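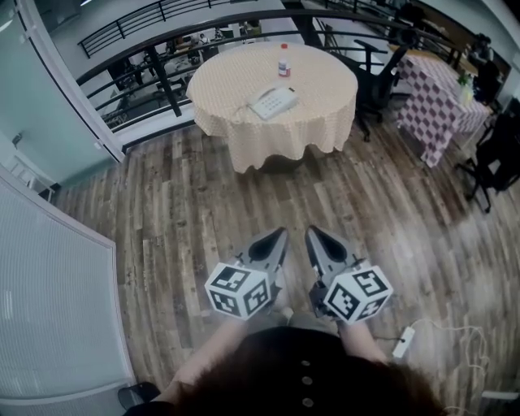
Section 5. Recording a chore by hand with the Odesel gripper

Before the arm can try a chore by itself, it needs recordings of a person doing the same chore. This section covers clearing and wiping a small table. Read Section 2 first if you have not yet paired the gripper with the base unit.

5.1 What the arm can and cannot do at present

The Odesel arm can pick up rigid objects that fit between the two fingers, move them a short distance and set them upright again. Bottles, cups and small boxes are good first objects. It can wipe a flat, bare surface with a folded cloth once the surface has been cleared.

The following are not supported in this release:

Straightening or changing a tablecloth.
Lifting a corded telephone and putting the handset back correctly.
Watering plants or moving a pot that has water in it.
Pushing in office chairs.
Any work on stairs or beside an open drop.

In our May tests at the Clutdale site, the arm set a small capped bottle back upright in 82 percent of tries on a bare table. Results on cloth were lower. The fingers tend to catch a fold, and the cloth then drags whatever else is on the table. A person clearing the same table does this without thinking and holds the cloth down with the other hand. The arm has no other hand. Plan your chores with this in mind.

5.2 Preparing the area

1. Choose one table. A round table is fine as long as you can walk at least halfway around it.

2. Roll chairs away from the side you will work from. Leave the others where they normally stand, so the recording matches the room as it is used.

3. Move power strips and loose cables off your walking path. You will be looking at the gripper and not at your feet.

4. Turn on the overhead lights. Glare on the floor does not affect tracking. Glare on the marker cubes does.

5. Check both marker cubes. The black-and-white codes must be clean and free of tape, fingerprints and scratches. Wipe them with a dry cloth only.

CAUTION: Do not record beside a balcony or railing unless the table stands well back from it. Never hold the gripper over a railing. A dropped gripper can injure people on the floor below.

5.3 Recording

1. Stand a few steps back from the table with the gripper held in front of you and the fingers pointing forward.

2. Keep both cubes in view of the head camera. Do not let a sleeve or forearm cover either one.

3. Start the recording and hold still until you hear two short tones.

4. Walk to the table at a normal pace.

5. Open the fingers, bring them down on either side of the object and close them slowly. For a bottle, grip the body and not the cap.

6. Lift straight up until the object is clear of the cloth, then move sideways.

7. Set the object down, open the fingers fully and back away before turning.

8. Return to your starting place and stop the recording.

Repeat with the object in a different spot each time. If you make a mistake, keep going and mark the recording "slip" when you save it. Slips are useful. The Rondov software uses them to learn what a bad grip looks like.

NOTE: Small objects that stand behind larger ones are hard for the arm to reach. Record some passes from the far side of the table. If there is no room to stand there, clear the larger object by hand first and treat it as a separate chore.

5.4 Corded items

Leave telephones, lamps and chargers in place and work around them. The arm does not understand that a cord is attached to something. It will keep pulling until the force limit stops it, and by then the item may be on the floor. Support for cords is being worked on with Orakzai, and no release is set.

5.5 If tracking is lost

The tone changes to a steady low note. Stop moving, turn the gripper until both cubes face the camera again and wait for the note to end. If it does not end, save what you have and restart the base unit as described in Section 2.

Charge the gripper before putting it away. Store it with the fingers open.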